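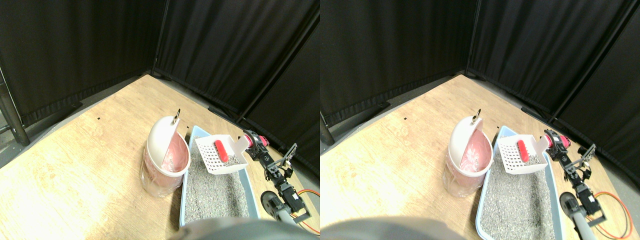

Erkdale Household Waste Diaries

Version 2, released 2 June 2023

Overview

This dataset contains written diaries of what people throw away at home. The households are in Erkdale and in the neighboring town of Trumberg. Each entry tells what was thrown away, in which room, and in the person's own words, why. It was prepared by Milovan Kadrić and Costel Obradović.

Contents

entries.csv – 1,631 diary entries, one per row
households.csv – size of household and type of home
codes.txt – the list of waste categories

Columns in entries.csv

household_id: a random code, the same in both tables
room: kitchen, bathroom, bedroom, office, other
item_text: free text, spelling not corrected
category: one of the codes in codes.txt
reason: free text, may be empty

How the entries were collected

Participants wrote on paper for five weeks, beginning in January. The sheets were typed by hand. We received about 3,000 lines in total, but many were repeated or could not be read, and these we removed. When one line named several items, we kept it as one entry and gave it the category of the first item.

Known problems

Bathroom waste is surely reported less than it should be. Some people wrote "the usual" for many days, and this is coded as MISC. In version 1 the codes for paper and cardboard were exchanged – please do not mix the two versions.

Weights are not included. Few households had a suitable scale, and the numbers we got were not reliable.

Privacy

Names, addresses and names of medicines were taken out. If you find something we missed, please write to Milovan before you open a public issue.

License

Free for research and teaching. For commercial use, ask first.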